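Section 4. Clearing the bed and using the Nirora basket

This section covers the daily clearing of the bed in the furnished units at Gestutholm. Read it before you start on the linens in Section 5. The text was last changed on September 3, 2018, and replaces the July sheet that was kept inside the closet door.

What you need

One white Nirora basket, item 2320
One fitted sheet from the linen shelf
The toy card for the unit (hangs on the closet hook)

4.1 Placing the basket

1. Pull the fitted sheet down at all four corners. Creases in the middle can stay until step 4.3.
2. Check the bottom of the basket for grit. Wipe it with a dry cloth.
3. Set the basket on the mattress near the headboard, open side up.
4. Press lightly on the rim. If the basket rocks, move it toward the middle of the bed until it sits flat.

Caution: Do not drag the basket across the sheet. The molded feet on older baskets have a seam that catches the knit. Lift it by both ends.

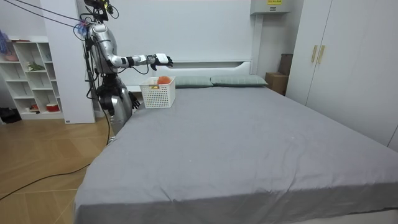
Soledad Pereyra writes that in the Wurnov units she puts a folded hand towel under the basket, and that she has not had a pulled thread in a sheet from there all season. The towel is allowed. Take it back to the linen shelf when you finish.

4.2 Putting the toys in

1. Pick up one toy at a time. Look at the seams and at any stem or leaf that is sewn on.
2. Hold the toy over the basket and lower it in. Throwing bends the stems.
3. Put firm toys in first and the ones with long pile on top.
4. Stop when the toys reach the rim. Use a second basket for the rest.

Note: The toy fruit with the fluffy trim sheds for the first few weeks. Shake it out over the bathtub before it goes in with the others.

Caution: A toy with an open seam goes in the repair bag. Write the unit number on the tag.
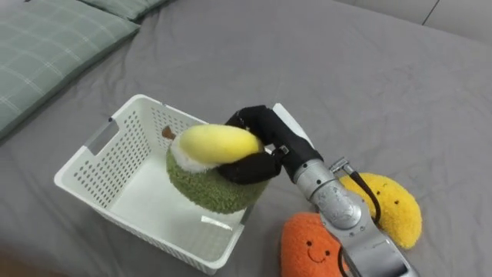
Can toys go into the basket straight from the wash?
Let them dry on the rack for 11 hours first. The stuffing holds water long after the outside feels dry, and a damp toy will mark the others.

The basket itself can be rinsed in the shower. Use dish soap and a soft brush for the holes in the sides. Bleach turns the plastic yellow.

4.3 Checking against the toy card

1. Lay the toy card on the nightstand.
2. Set out any toy you are unsure of on the sheet and compare it with the card.
3. Mark each toy as it goes back in.
4. Enter missing toys in the Surdu log under code 58. 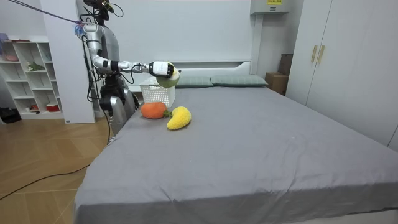 The names on the card follow the Surdu order list, so use those names in the log even when another word seems to fit better. Yao-tsung Chiu keeps the list and will add a second name if you ask. Most wrong entries come from the round fruit. The orange one with the small green leafy stem is entered as "orange," whatever it looks like to you, and the yellow one with the knitted surface is "mango." Toys that are not on the card go in the lost property drawer with a dated slip.

4.4 Finishing

1. Lift the basket off the bed and put it on the low shelf.
2. Smooth the sheet from the headboard toward the foot, then tuck in the front edge.
3. Brush off lint with the roller. Replace the roller sheet when it stops picking up.
4. Hang the toy card back on its hook.

Replacement baskets are ordered with form 300. Send the cracked one back with the form, even if a piece is missing.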